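Who Washes Up? A Term Project on Shared Meals at Okdale Hall
Mercy Swai, with interviews by Kalkidan Kassa
July 29, 2022

1. Why we picked this

When I moved into Okdale Hall I had never cooked for more than my mother and my little brother, and suddenly there I was sharing two stoves with a whole floor of people who all got hungry at seven. By October a few of us had started eating together, mostly because it was easier than waiting for a burner, and it went on from there. Kalkidan joined a similar group over at Shemweta House, and when our course asked for a project on everyday life we both had the same idea on the same afternoon (we still argue over who said it first!).

Our question was a plain one. When students cook and eat as a group, what keeps the group going, and what makes people drift away? We expected the answer to be money or taste in food. Most of what people wanted to talk about was dishes.

2. How we went about it

We sent a short survey to residents of both halls and got 46 replies, which pleased us very much, considering it was the week before finals. Kalkidan then sat down with 4 people for longer talks, usually over tea, and I kept a diary of our own group's dinners for 40 days. I also saved every grocery receipt, and these came to $2,481 for the whole table.

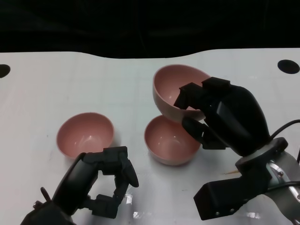
Sharing dishes was the thing that divided people most sharply. Some groups had everyone bring a plate and bowl from home and carry them back afterward, and others kept a common set in the kitchen cupboard. The common set sounds friendlier, and I do think it is, but it brings trouble with it, because three pink bowls that all look like one another belong to everybody at dinner and to no one in particular at the sink. One woman at Shemweta told Kalkidan that she had painted a dot of nail polish under hers, and felt a bit mean about it for weeks.

3. What people told us

Cost came up less than we thought it would. Most people guessed that they saved something by eating together, though hardly any had worked it out, and several said they would carry on even if it cost them more. What they liked was having a reason to stop studying. One first-year said dinner was the only time all day she heard her own name spoken out loud, and I have thought about that a good deal.
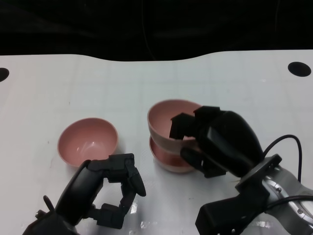 Cooking turns were nearly always fair, or felt fair, since everyone could see who was standing at the stove. Cleaning was another matter. It happened late, when half the table had gone back to their rooms, and the same two or three people tended to stay behind. They rarely complained to the others. They did complain to us, at length, and we were glad of it.

The groups that had lasted longest each had some small habit around this. At Neltumden, a rented house off campus where Kalkidan's cousin lives, the cook never washes and the youngest person picks the music while the rest clear up. Our own group tried a chart on the refrigerator, which worked beautifully until the pen went missing.
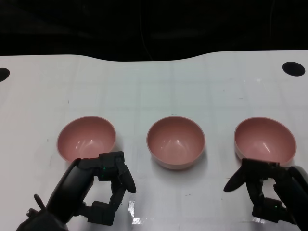 Leaving a group was usually quiet. People skipped one evening for an exam, then another for a shift at work, and after that they felt shy about coming back. Two people said a knock on the door would have been enough. We hadn't asked about this in the survey at all, and I wish we had, because it seems to matter more than the chart or the shopping or anything else we measured.

4. What we would do differently

Our replies came mainly from people who already enjoyed eating with others, so those who prefer to cook alone are barely in here. We would also start the diary earlier in the year, when the groups are still forming and everyone is on their best behavior. Kalkidan would like to go back to the same people next term and see which tables are still meeting. I have promised to come along and bring the bread.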